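Item Preparation Technician (part-time, fixed term)

Kosico, Civell site
Posted February 10, 2020
Reference: IP-95

Summary

Kosico is hiring part-time technicians to prepare, load, clear and record mixed-item bins at its Civell site. The work is manual and repetitive. It suits a person who follows a written layout closely and notices when an object has been put back in the wrong place. The contract runs through December with no automatic extension.

The work

The item library holds 200 objects of everyday size: fruit, balls, wedges, blocks, kitchen goods and small packages. Each has an entry in the item list with its weight, its surface type and the shelf where it is stored. At the start of a shift you receive a set of layout sheets. Each sheet names the items for one bin, the compartment they go in and the order of loading.

Bins are gray metal with a sloping divider between a small rear compartment and a larger front one. Unless the sheet says otherwise, items go in the front. Round items are placed first and allowed to settle against the divider or a wall. Long items follow, in the direction given on the sheet. Flat-sided and wedge-shaped items go in last. Items may touch. They may not be stacked unless the sheet is marked S.

Duties

- Pull items from the shelves and check each one against the item list.
- Load bins according to the layout sheet and initial the sheet.
- Clear bins at the end of a run and return items to their shelves.
- Wipe down bin floors and walls. Scuffs and worn patches are acceptable. Report sharp edges and loose dividers.
- Inspect items for dents, splits, stains and open seams. Enter changes in the condition log. Do not retire an item without approval from the shift lead.
- Keep the carpeted floor around the work surfaces clear of items and packing material.

Hours and pay

Shifts are 4 hours, morning or afternoon, Monday through Friday. Most technicians work four shifts a week. Pay is hourly, at the grade 2 rate, with paid breaks. Training takes two shifts and is paid at the same rate. Parking is behind the building, and the Geagea shuttle stops at the front gate.

Requirements

- Able to lift 10 pounds repeatedly and stand for most of a shift.
- Able to read and complete printed forms in English.
- Legible handwriting.
- Normal or corrected vision, including the ability to tell similar colors apart.
- Closed-toe shoes. No rings, bracelets or loose sleeves at the work surfaces.

Warehouse, stockroom or library shelving experience is useful but not required. Applicants who have used the Arnorow inventory system should say so. Tell us about any latex allergy in advance, as several items in the library contain it.

How to apply

Send a one-page resume and a note of the shifts you can work to Lizelle Molefe, Item Preparation, Kosico, Civell. Put the reference number in the subject line. A cover letter is not needed.

Selected applicants will be asked in for a short practical test: load one front compartment from a sheet, clear it, and write up the condition of each item. The test is untimed. A typical sheet at this level lists a banana, a ball and a wedge.
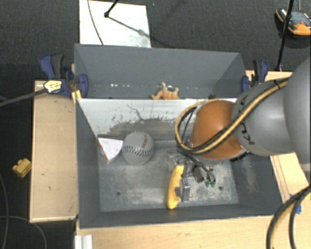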